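4.2 What counts as a chore

Most of the claims we reviewed rest on a narrow idea of a chore. A machine folds a towel, the towel is the same size each time, and the report says that folding has been solved. We do not think the word can carry that much. Folding in a real laundry room means finding the towel under two shirts, noticing it is still damp, and putting it back in the dryer. None of the published trials we read scored any of those steps.

We therefore ran our own set at the Stendurham site, using household and shop-floor jobs picked by people who do them for pay. The full list had 802 attempts over both arms of the study. An attempt was scored as finished only if a worker would have left the result alone. Half-closed jars, crooked labels and shelves that needed straightening were all counted as failures, even where the machine's own log recorded a success. The Zustura group has argued that this rule is too harsh. We would answer that it is the rule a shop manager uses every morning.

Under that rule, 301 of the 802 attempts were finished. The figure flatters the machines somewhat. Easy jobs, such as moving a box from one bin to another, make up a large share of it, and these were already being done by fixed equipment long before anyone thought of adding fingers. Cloth, wet dishes and anything in a soft bag did badly. So did jobs where the worker's first move would be to look at the thing and decide whether it needed doing at all.

Hand design gets most of the attention in this field, and we understand the appeal. A hand with separate jointed fingers and a thumb (Figure 3) looks as though it should be able to do what ours do. Our results give little support to that hope. The Prakier trials, which used a plain two-jaw gripper, did about as well on the shared jobs and needed far less upkeep. Having more joints helped with odd-shaped handles - and with very little else that we could measure.

There is also the matter of where the work is done. Bright, even lighting and clean white walls make life easy for a vision system. A kitchen in February, with one bulb over the stove and colourful clutter on every counter, does not. The Pasaribu data set, with up to 2,000 recorded attempts, was gathered almost wholly in purpose-built rooms, and we would be slow to carry its numbers over to a home.

Figure 3. Jointed hand with metal finger segments and black fingertips, in a white, strip-lit enclosure.
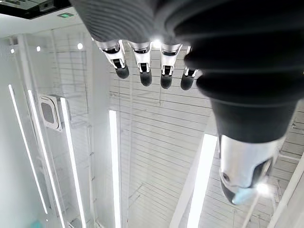
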